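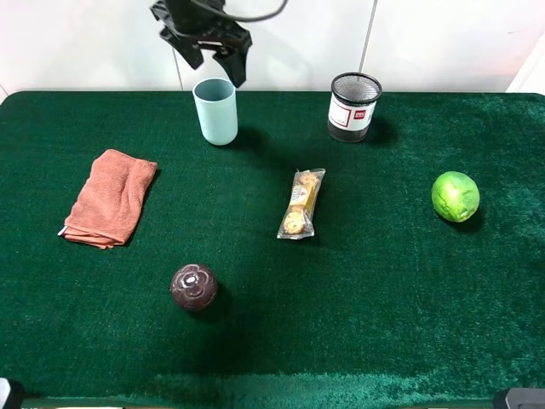 January, 7.40 am. Kiln room 14 when I got in, glaze room colder. Bucket of Wallden white had a skin on it, sieved it twice through the 80 and it came good.

Opened the kiln at 8. Firing 131, the Clonisstead order, first proper load of the tall bowls. Notes while I still remember.

**Firing 131**

- slow up to 200, lid propped, bungs out, held an hour
- then 100 an hour to 600, then full
- cone 6 on all three shelves
- hold at top 15 min
- no controlled cooling, just off and leave it

Top shelf cone flat on its face. Middle one perfect, tip touching. Bottom barely bent, maybe 30 degrees. So we're back to the uneven thing we had before Christmas. Thought the new element had sorted it but clearly not, or it has sorted one thing and something else is wrong. Dorin thinks bottom bank is tired. I think I packed the bottom too tight. Probably both.

29 bowls in. Results:

- top: glossier than we want, glaze has moved, two stuck to the shelf (foot rings gone, both seconds)
- middle: lovely. This is the colour. Soft, bit of break on the rim, iron just showing through
- bottom: dry, chalky on the shoulders, feels underdone. Rings dull when you tap it

Pinholes on nearly everything on the bottom and a few on the middle. Not on the top. So either they heal over with more heat or the biscuit isn't high enough and gas is still coming out late. Tincuța says biscuit to 1000 and no lower, we've been stopping at 960 to save money. I'd like to try 1000 with a longer wait around red heat before deciding. Cheap to test.

**Glaze thickness**

Did the pin scratch on six leftover dipped tiles. Thick ones are too thick, simple as that. Three second dip is giving nearly a double coat on the lip where it drains. Tâm dips in upside down and twists out, hers are even. Mine have a drip. Everyone to do it Tâm's way from now on please.

Also the bucket had been left without its lid and had thickened up, so the earlier bowls and later bowls were not dipped in the same glaze really. Put the weight of a full 100 ml cylinder on the lid in pencil from now on. Target for Wallden: 144 g. This morning it was 152 before I let it down. That's a lot.

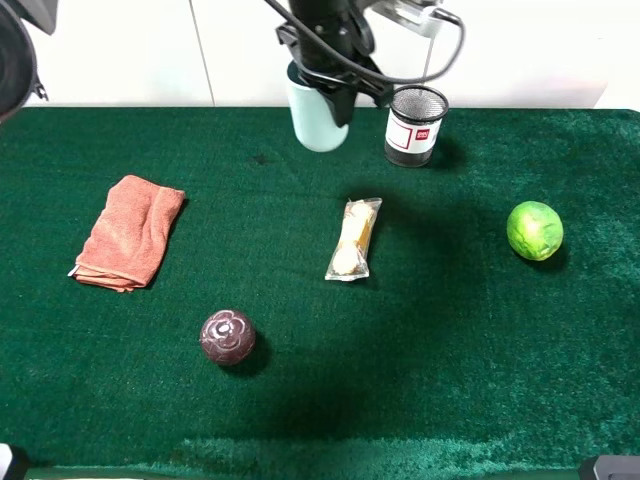

Back to the pinholes. Looked at four of them with the hand lens. Two kinds I think:

1. tiny, round, smooth edge, glaze has tried to close over. Gas.
2. bigger, bare clay at the bottom, ragged edge. That's dust or grease, glaze never stuck there.

Second kind mostly on the bowls that sat out on the rack over the break. So wipe with a damp sponge before glazing, not dripping, just damp. And leave to dry till the next morning, dont glaze them straight after. I know we're behind.

**Clay**

New delivery of the Pilutance buff. Valentin wedged up a bag and threw four cylinders, says it's shorter than the last lot, tears at the rim if you pull it thin. Slightly pinker in the bag too. Supplier says nothing changed. Made shrinkage bars, marked at 100 mm wet, will measure dry, biscuit and glazed. Old lot was 12 percent all the way through, if this is 13 the Clonisstead bowls will come out under size and Etelka will have to ring them.

Bars are on the batt by the window, marked P2. Do NOT tidy them away.

Reclaim bin is full again. Someone has put buff and the black in together. There is a sign on it.

**Test tiles for the next firing**

Want a line blend between Wallden and the Zeleke recipe (the satin one off Tincuța's card). Wallden is too runny at the top of the kiln, Zeleke too stiff at the bottom, so something in between may forgive us the temperature difference while we sort the elements.

| tile | Wallden | Zeleke |
|---|---|---|
| A | 100 | 0 |
| B | 80 | 20 |
| C | 60 | 40 |
| D | 40 | 60 |
| E | 20 | 80 |
| F | 0 | 100 |

Three sets, one per shelf. Blend by wet volume, both let down to the same weight first or it's meaningless. Iron oxide wash number on the back, not pencil, it burns off (did that last time, spent a whole afternoon guessing).

Stand them upright this time. Flat tiles hide running. Put a bit of old shelf under each set in case A on the top goes for a walk.

11.15. Etelka rang Clonisstead. They're fine with waiting a fortnight but they want to see a finished bowl before then. Sending one from the middle shelf. I've picked it out, it's in the office wrapped in a tea towel, don't sell it.

They also asked again whether it can go in a dishwasher. Need to do the lemon test and the washing soda one on a middle shelf bowl before anyone says yes. Slice of lemon overnight, look for a change in colour or shine. Tâm doing that tonight.
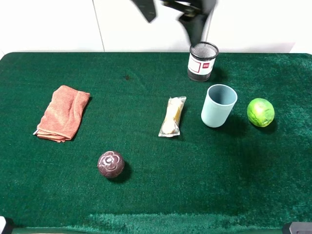

Elements. Dorin had the meter out after lunch, kiln isolated and cold. Readings, in ohms:

- top bank 19.8
- middle 20.1
- bottom 22.9

New ones should be 19.5 according to the sheet in the kiln file. So bottom is well up and that's your missing heat. He was right, I'm not going to go on about it. Asked for a price on a bottom pair. If it's under the figure Etelka gave us I'll just order.

In the meantime:

- bottom shelf up another 2 cm on taller props
- fewer pots down there, gap of two fingers between each
- smaller stuff at the bottom, mugs and dishes, keep bowls on the middle and top
- top shelf: stop at a lower cone? can't, same kiln. Put the Zeleke glazed things there instead, it can take it
- longer hold, 25 min instead of 15. Will make the top worse. See above, hence Zeleke

Also the lid brick is crumbling at the front where everyone rests a hand on it. Found grit in two bowls on the top shelf, fused in. Hoovered the lid and the grooves. Please hoover every time before packing, takes five minutes.

**Shelves**

Ground off the glaze from the two stuck ones. Mask and goggles, both doors open, freezing. One shelf has a hairline from the edge, tapped it and it sounds dead. Out of use, leaning behind the door with a cross on it. Batt wash mixed, half alumina half china clay, two thin coats on the rest. First coat flaked where I hadn't damped the shelf so did that bit again.

**Counted up**

Good: 14. Seconds: 12. Bin: 3. Not great. For an order of 200 we can't carry on at that rate, it'd be the summer.

Could refire the bottom shelf ones. Valentin has refired Wallden before and says it goes milky, but his were already fully fired. Ours are under so might behave. Put two in the next load on the middle, marked R on the foot. If they're good do the rest.

**Next**

- biscuit to 1000, slower through red (me)
- dry bars measured (Valentin)
- lemon + soda test (Tâm)
- element price (Dorin)
- mix 2 kg of Zeleke, sieve through 80 then 120 (Tincuța, if she's in)
- new lid for the Wallden bucket, this one's split
- order cones, down to the last few. Cone 6 and a few 5 and 7 so we can see either side

Question for whoever reads this: does anyone remember if the vent was open for firing 130? The log just says "as usual". That one came out much more even and I'd like to know what usual was. If the bungs were in from 600 and this time I left the top one out till 900 (I did, forgot it) then the draught through the bottom could be half of it.

5.20 pm. Biscuit packed, 41 pieces, timer set for 4 in the morning. Bungs out. Whoever's first in, put the bottom one in at 600 and write the time down.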